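### 4.2 Does a pale work surface slow sorting?

The claim that light wood grain tires the eye during fine sorting is repeated in most of the craft-room guides we read, and we could find very little behind it. The Treltow survey is the source usually given. It asked 300 hobby beaders whether they preferred a plain mat, and 189 said they did. A preference is a long way from a measured delay, and the survey form put the mat first in every list of options.

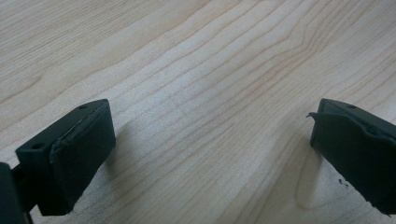

**Figure 3.** Pale wood surface with diagonal grain and a band of reflected light.

Paulauskas makes a stronger case. In her Trornulau trials, sorters working on bare wood took longer to finish a tray of 900 seed beads than those working on gray felt. Yet beads roll on wood and stay put on felt, and the trials had no smooth, plain-colored surface for comparison. Grain, glare and rolling are bundled together, and the reported delay could belong to any of them. We wrote to Inese Paulauskas asking for the times by tray. She sent them promptly – 199 usable records – but they do not separate the three either.

Storage raises a similar problem. The Innes guide says that clear boxes "cut search time" because the contents can be seen without lifting a lid. That may hold for a box on a white shelf. Through translucent plastic the surface underneath shows as well, and small tan or brown beads could be harder to pick out against wood.
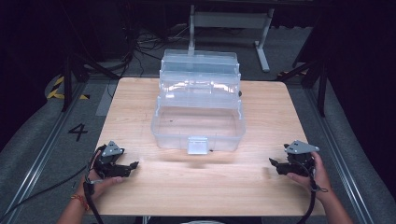 **Figure 4.** Open translucent storage box with stepped sections, on a light wood-grain table.

The Grilasell report, often cited in support of clear storage, compared it only with closed tins. Its authors did not record what the boxes stood on, and the beads were all dark blue. We therefore treat its result as silent on the question of background and leave it out of the pooled estimate in Section 5.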